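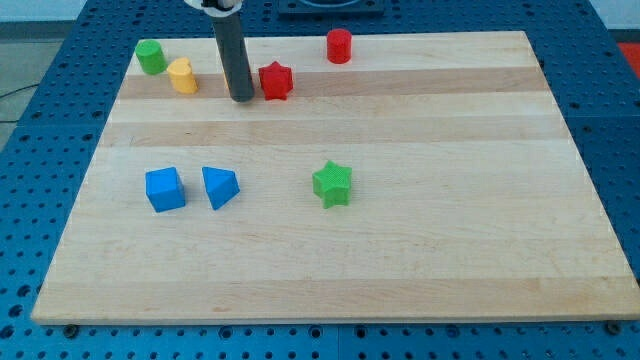
Photo: Kvido Kuruc / Pendley Studio

Call for participants: parents and children for a study of play at home

The Pendley Studio for Early Learning is looking for families to take part in a study of how young children talk while they play with a parent or other caregiver. The study is led by Abena Kpodo and starts in February 2021.

Who can take part

We need up to 60 families with a child between 2 and 4 years old. English should be one of the languages you use at home, but it does not have to be the only one. Grandparents and foster parents are welcome. Children who are getting speech therapy can join — please mention it when you write so we can send you the right form.

What you will do

You will record two play sessions at home, one week apart, using your own phone or tablet. In the first session you play with whatever your child likes. In the second we ask you to use toys you already have that can be stacked or sorted. Sessions last as long as your child is interested. You will also fill out a short survey on your child's daily routine, including naps, child care and screen time.

Recordings are uploaded through Nomum, our file system, and only the study team can open them. We type up what is said and then delete the video. You may leave the study whenever you want, and you do not have to tell us why.

Payment

Each family gets $75, paid by check or gift card after the second recording comes in. Families who stop after the first session are paid half.

How to sign up

Write to Abena Kpodo at the Pendley Studio with your child's age, the languages spoken at home and a good time to call. Please put "Play study" in the subject line. A parent or legal guardian has to sign the consent form before any recording is made. Brothers and sisters in the same age range may both take part — each needs a separate form.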